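Projects / Gripper trials / Werar handheld pair / README

# Werar handheld pair: small-parts trial

Notes and recordings from trying the Werar grippers against our older Comum set. Both are used by hand, one per side, on the white board.

## Contents

- `sort/` small hardware in the compartment organizer
- `lid/` opening and closing the same organizer
- `notes.md` operator comments

There are 26 recordings from 5 operators. Lâm Lại checked the labels. Two recordings in `lid/` have no left-hand stream and are marked `partial`.

## Setup

Keep the organizer near the middle of the board and start with the jaws clear of it. Zero both grippers before each recording.
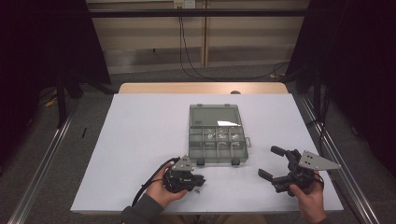 ## Known issues

Left jaw width drifts in long recordings; Thư Lương has a correction script in `tools/`. Comum files use the old time format. Ask Severino Carrasco before merging the two sets.

Last updated: May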